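Chapter 4
What the Quote Leaves Out

Fivstead bought its first robot arm in May, on a budget drawn up by people who had priced the arm. They had priced it very well. Three suppliers were compared, the colour was discussed, and the purchase order went through before lunch on a Saturday, when the finance office was too tired to ask questions.

The arm arrived at the Clarstead site and stayed in its crate, because the bench it was meant to stand on had been left for later. So had the clamps, the spare cables and the grippers, which are sold separately in much the same spirit as batteries for a child's toy.

This chapter is about those other lines. By the end of it you should be able to:

read a supplier's quote and list what is missing from it;
separate one-time costs from the ones that come back every year;
plan floor space, power and storage before delivery day;
defend a contingency amount to someone who would like it to be zero.

4.1 Small things, large totals

Start with the cheap items. At Mirani, a modest two-arm setup needed $300 in clamps and fasteners and up to $600 in cables and adapters, none of it on the original request. Each purchase was too small to need approval, so each was made without any, and the overrun went unnoticed until year end.
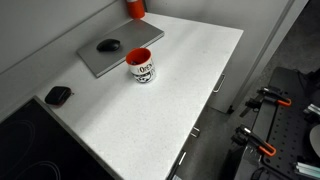 The Prudurness worksheet at the end of this chapter gives small hardware a page to itself. Fill that page in first, while you still have some money to put on it. Walk through the room with the worksheet in hand and write down whatever the equipment will sit on, be held by or plug into. If an item appears on your list and on no quote, it is yours to pay for.

Section 4.2 takes up the arm itself, the part everyone remembers.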